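Wrist camera perception inside PC cases, cable segmentation vs. depth

Graltitus Forum > Software > Perception and Planning
Page 1 of 1

ekwueme_dev
Posts: 200
Posted in July

Working on a disassembly cell for desktop towers. The perception stack is Gradex for segmentation and our own fork of the Nuditz planner. The task is to reach the memory slots and the drive release with a wrist camera only, no external view.

The problem is cables. Motherboard and slots segment fine. Sheet metal is fine. Cable bundles come out as fragments, and the planner treats the gaps between fragments as free space. It then proposes an approach straight through a harness. Voxel size is 2 mm, fused over a short sweep before the planner gets the map.
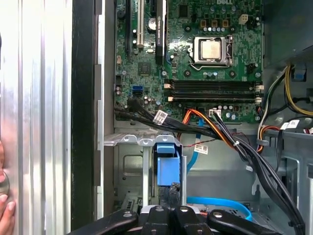 Dark cables crossing the lower part of the board are the worst case. The light blue cables segment almost perfectly, and so do the orange and red power wires. Black bundles over shadow return either nothing or a mask with holes. I tried longer exposure and lost the edges on the bare metal around the socket.

Has anyone solved this without adding a second camera?

o.ibrahim
Posted in July

What is the depth source? If it is passive stereo at that range you will get nothing usable on black sleeving. We had the same holes until we stopped fusing invalid pixels as free. Check your raycast settings. By default our fork cleared every voxel along a ray whether or not the endpoint was valid.

ekwueme_dev
Posted in July

Passive stereo, yes. I checked, and invalid endpoints are skipped. The clearing comes from the neighboring rays, the ones that pass beside a cable and hit the board behind it. With noise they clear cable voxels that were filled two views earlier.

Sveva Piras
Posted in July

Then it's a weighting problem and the segmentation is a side issue. Raise the hit weight, lower the miss weight, and cap the log odds so a few misses can't flip a voxel. You lose responsiveness to moved objects but nothing in a PC case moves unless you touch it.

o.ibrahim
Posted in July

I don't agree with that last part. Cables move every time the gripper brushes one. With sticky voxels you end up with ghost cables everywhere and the planner reports no solution. We ran it that way for a month and went back.

Sveva Piras
Posted in July

Reset the map locally after contact. You have the wrist force reading, use it as the trigger. Clear a sphere around the contact point and rescan.

o.ibrahim
Posted in July

A harness deflected at one end moves at the other end too. A sphere does not cover that. We clear the whole map after contact and pay for the sweep.

nneka_c
Posted in July

You are both treating cables as rigid obstacles. For thick bundles, fine. For a single thin wire I would let the planner push through it at low speed with a force limit. We split the cable class in two by apparent width: bundle is hard, single wire is a soft cost. Planning failures dropped a lot.

For training we labeled 3476 wrist images, of which 1350 had at least one bundle in front of the board. Before that we had almost no dark on dark samples and got exactly the fragmenting you describe. More data in that one condition did more than any change to the network.

One warning on the labels. Annotators disagreed on whether paper tags and wraps belong to the cable. Decide early. Ours were left out at first and every tag became a hole in the mask.

ekwueme_dev
Posted in July

We have the tag problem too. White labels on the harness are going to background. I had put that down to overexposure.

The soft cost worries me a bit. A thin wire can still be hooked on a finger during retract, and the approach force tells you nothing about it.

nneka_c
Posted in July

True. We only allow soft contact on approach. Retract follows the approach path backwards at the same speed limit, and any lateral force above threshold stops it. It has stopped on us plenty.

Damilola Usman
Posted in July

Small thing on the sweep. Make sure the gripper mask is applied before fusion. Our fingers are in the lower part of every image, and with a slightly wrong hand-eye calibration they left a trail of occupied voxels below the board. Took us far too long to find. Dilate the mask by a few pixels.

ekwueme_dev
Posted in July

Mask is applied but not dilated. Will try.

Plan for now: tags merged into the cable class, relabel the dark samples, asymmetric weights with a full reset on contact. Soft cost later, if the planner still fails. With the reset the sweep adds roughly four seconds per contact, which I can live with for development.

Sveva Piras
Posted in July

Log the map before and after each reset. I still think the local version is enough for most contacts and that would show it either way.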